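What Is on a Computer Desk, and Why?

Science Pages for Ages 8 to 11
By Isla Te Moana

A computer desk is a piece of equipment. It looks simple, but most of its parts have a job. So does the mouse pad that lies on it. These pages explain the desk first, then the pad, then the mouse. New words are explained where they first appear, and there is a short word list at the end.

Part 1: The desk

The top of a desk is called the work surface. A good work surface is flat and does not wobble. It has to hold a keyboard, a screen and a pair of arms without bending. Underneath, legs carry the weight down to the floor. Many desks have metal legs, as metal is stiff and a thin piece can carry a lot.

The long side where a person sits is the front edge. On some desks it is straight. On others a shallow curve is cut into it. A curve that goes inward is called concave. (A cave goes inward too, which is one way to remember the word.) A concave edge lets a person sit a little closer, with desk on both sides for the elbows.

A thin strip called edge banding often covers the sides of the work surface. It hides the material inside and protects it from knocks. The strip may be the same color as the top or a different one.

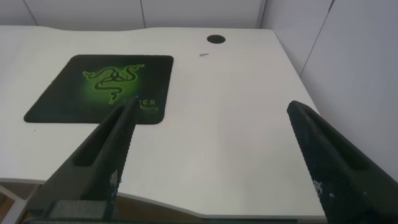
A white desk with a curved edge, a black mouse pad and a round cable hole.

The round hole has a name as well. It is a grommet hole, or just a grommet. Cables from a lamp or a screen can go down through it to a power outlet below. Without a hole they must hang over an edge, where a sleeve or a chair can catch them. Grommets are usually placed away from the space where a person writes and types.

Desk tops collect small things: crumbs, bits of paper, pencil shavings. A tiny scrap matters more than its size suggests. If it gets under a mouse, the mouse tilts and may scratch the surface. Wipe a desk before setting anything up on it.

Part 2: The mouse pad

A mouse can work on many bare desks. A pad gives it a surface that is the same everywhere. This matters for two reasons.

The first is friction. Friction is the force that slows things down when they rub together. Rough surfaces usually have more of it than smooth ones. If friction is too high, the mouse is hard to push. If it is too low, the mouse slides past the place where you wanted to stop. Pad makers choose a material somewhere in between. Some pads are cloth and some are hard plastic – each feels different under the hand.

The second reason is light. Most modern mice shine a small light at the surface and measure what bounces back. Shiny and see-through surfaces can confuse them. Glass is a well-known problem. A pad with a fine texture gives the mouse plenty of detail to measure.

Rounded corners are common on pads. A sharp corner bends and peels more easily, and it can poke the wrist.

A pad does not have to line up with the desk. People often turn theirs a little to match the angle of the forearm. To find your own angle, sit down, rest your arm on the desk and look at the direction it points. 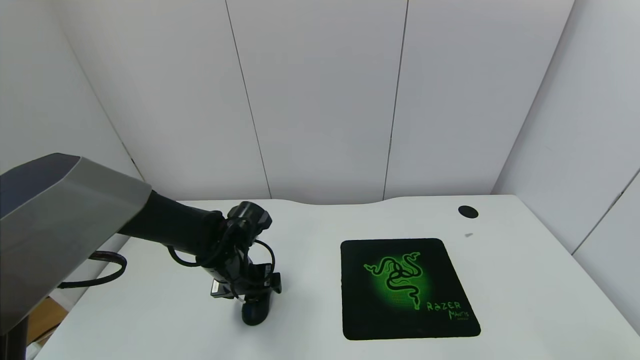 Part 3: The mouse

The basic computer mouse has two main buttons at the front, a wheel between them and a rounded back for the palm. The left button selects things. The right button usually opens a menu. The wheel moves a page up or down. Some mice have an extra button behind the wheel. On certain models it changes the sensitivity, meaning how far the pointer travels when the hand moves a short distance.

Inside an optical mouse is a sensor, which is a very small camera. It takes pictures of the surface many times each second. A chip compares each picture with the one before it and works out which way the mouse has moved, and how far. The computer then moves the pointer to match.

Try this. You need a computer, a mouse, a pad and a sheet of plain paper.

1. Put the mouse on the left half of the pad, with its buttons pointing away from you.
2. Move it slowly to the right for about 17 centimeters. Watch how far the pointer goes.
3. Lift the mouse off the pad and move it through the air. Watch the pointer again.
4. Slide the paper under the mouse and repeat step 2.

Shayne Ngata's class did this in April. In step 3 the pointer stopped on two of the computers and jumped a little on the other three. A sensor can only measure a surface that is close to it, and some sensors can see slightly farther than others. The paper worked as well as the pad, but it slid around.

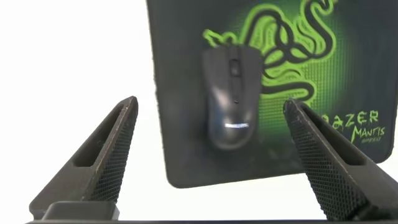
Can you use a mouse without a mouse pad?
On many desks you can. A plain, dull surface usually works well. Glass and very shiny tops often do not, and a sheet of paper taped down will help until you find a pad.

Words to know

Concave: curving inward.
Edge banding: a thin strip that covers the side of a work surface.
Friction: the force that slows things when they rub together.
Grommet: a hole in a desk, often with a lining, for cables.
Sensor: a part that measures something, such as light.
Sensitivity: how far the pointer moves for a given movement of the hand.

Checked by Shona Halliday. Last updated 21/07/2023.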